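The kitchen corner, finally

So I've been promising my sister-in-law Urszula for months that I'd write something about the kitchen corner, and she has now texted me twice about it, so okay, okay! I'm writing it.

If you've been reading since December, you know what we started with. The brick wall was under a layer of cream paint that somebody had rolled on straight over the dust, and it came off in flakes every time you brushed past it with a grocery bag. I got a quote of 397 dollars to have it stripped and nearly fell off my chair, so I did it myself with a tub of paste from Larnari and a whole lot of old toothbrushes. My shoulders have not forgiven me. But the color underneath! It's this red-brown with darker bricks scattered all over the place, and I would have kicked myself if I'd plastered over it (that was the original plan, don't tell Lena, she was against plaster from day one).

Once the brick was out in the open I got very stubborn about keeping everything else white. White fridge, white table, white cabinet. Miłosz said it would look like a dentist's office. It doesn't, the brick does so much work that you can get away with it.
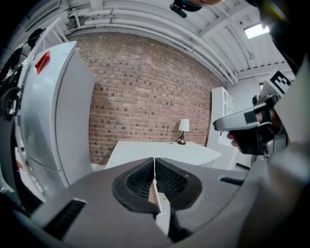 The cabinet was the big argument. I wanted the glass-paneled doors up top and he wanted solid ones, and his point was that I'd have to keep the shelves tidy forever. Fair! But I grew up with a glass-door cabinet in my grandmother's kitchen and I like seeing the cups. We found ours secondhand in Drosmont for 128 dollars, drove it home with the trunk tied down, and then it sat in the hallway for six days while we tried to agree on which side of the table it should go.

The little lamp was the cheap part. It has a plain white shade and a thin dark base, and I put it on the table toward the back because I can't stand the ceiling light at breakfast. Barbara told me lamps don't belong in kitchens -- she has since bought one.

Still on my list: some kind of hook strip for the aprons, and a decision about the floor, which is a whole other post. I've been looking at a cork tile, 77 dollars a box, and I keep ordering samples and then losing them under the mail.

Oh, and for everyone who asked about sealing the brick, I used one thin coat of a matte masonry sealer and let it sit overnight with the window open. I'd test a patch down low first, mine went on darker than I expected. If you've used the cork stuff in a kitchen, please tell me how it handles spills before I order any more samples.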